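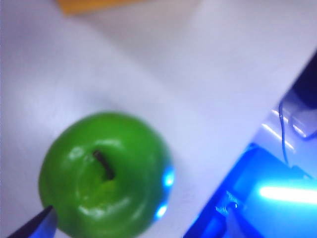
Hsin-yi Yen wrote under our February post that the new school lunch calendar is easier to read than the old one, but that it still does not tell a parent what to do when a child has nine minutes left to eat after standing in line. We have received the same point from many families in the Lumlow district. This thread sets out what the Office of School Meals is changing, and what it is not yet able to change.

**1.** The lunch period at all elementary schools in Lumlow will move from 20 minutes to 30 minutes at the start of the fall term. The added time comes from the afternoon homeroom block. Arrival and dismissal times stay as they are.

**2.** The 30 minutes will be counted from the moment the first class reaches the cafeteria door. Under the present rule the clock starts at the bell, and classes in the far wings lose time in the hallway. Principals have been asked to post the new start times outside each cafeteria.

**3.** Recess will come before lunch for grades one through four. Yordanov Elementary has followed this order for two years. Staff there report calmer tables and fewer full trays returned. The Office has reviewed their notes and found them useful, although the school is small and its results may not carry over everywhere.

**4.** Families have asked about coats and handwashing under the recess-first schedule. Each school will submit a plan for both. Plans will be posted on the school's own page when approved. Please direct questions about a single building to that building's front office.

**5.** Enrollment in the meal program stands at 3,443 students. Of these, 257 have a dietary form on file. A form from last year does not carry over. Parents and guardians must submit a new one before the first day of classes, even when nothing has changed.

**6.** The dietary form is now 2 pages. The earlier version asked for the same information in several places, and many were returned incomplete. A doctor's signature is still required for allergies. It is not required for religious or family food practices.

**7.** On fruit. Whole fruit will continue to be offered daily. Students in kindergarten through second grade may ask for it sliced. We have heard from parents of children with loose or missing front teeth, and from several dentists, and we agree that a whole apple is a hard thing to finish in a short period.

**8.** Sliced fruit will be prepared the same morning at the Fusadine Road kitchen and sent out chilled in covered trays. The kitchen can prepare over 2,000 portions before the first delivery leaves. Schools should place their counts by the close of the prior school day.

**9.** Share tables will open in every cafeteria. A student may leave an unopened milk, a packaged item, or a whole piece of fruit with its peel or skin unbroken. Any other student may take it at no charge. Cut fruit, opened items, and food brought from home may not be placed on the table.

**10.** A student with a dietary form on file may use the share table only with the help of a cafeteria monitor. We recognize that some older students will find this tiresome. The rule will be reviewed at midyear for grades five and six.

**11.** Several replies asked whether children may carry fruit out of the cafeteria. Yes. One whole fruit may be taken to eat later in the day, at a time the teacher allows. It may also be eaten on the bus where the driver permits food. The former rule against this is withdrawn.

**12.** Account balances. No student will be given a different meal, or a smaller one, on account of an unpaid balance. Notices will go to the adult on the account by mail or email. They will no longer be sent home in backpacks, and staff may not discuss a balance with a child.

**13.** Payments move to the Sisevia system in the fall. Existing balances will transfer without any action by the family. Automatic payments will not transfer and must be set up again. Cash and checks will still be accepted at every school office.

**14.** Hsin-yi Yen also asked whether the longer period would mean more noise and more waiting once children have finished. It may. Monitors will be permitted to dismiss a full table to a quiet activity in the last five minutes, but no child who is still eating will be asked to leave.

**15.** Silent lunch, in whole or in part, is not to be used as a penalty for a class. This has been the written policy for some time and has been unevenly followed. Parents who learn of it happening should write to the principal first and copy this Office.

**16.** Volunteers. Schools may invite parents to help open containers and wipe tables in the first two weeks of the term. All visitors must sign in and have a current background check. Visitors may not serve food or handle the share table.

**17.** What remains unsettled: the middle schools. Their schedules are tied to shared buses and to elective classes taught in more than one building. We do not have a workable plan for a 30-minute lunch there and will not announce one until we do. The present 24-minute period continues.

**18.** Also unsettled is the question of hot breakfast at the two sites without a full kitchen. Cold breakfast will be served at both. Bids for warming equipment have come in above the amount set aside, and the item will be taken up again with the winter budget.

**19.** Translated copies of the calendar and dietary form are available from each school office. If you need a language that is not offered, ask the office to submit a request. Please allow ten school days. An interpreter can be arranged by phone for families who would like help filling out the form.

**20.** Comments on the elementary schedule may be left under this thread or sent in writing to the Office of School Meals. Please give the name of the school and the grade, and leave out the names of children. Comments that include a student's name will be hidden and answered privately.

**21.** A correction to post 8, following a question from a school secretary: counts for the first day of the term should be placed on the staff workday before it. Schools that miss the deadline will receive whole fruit for that day.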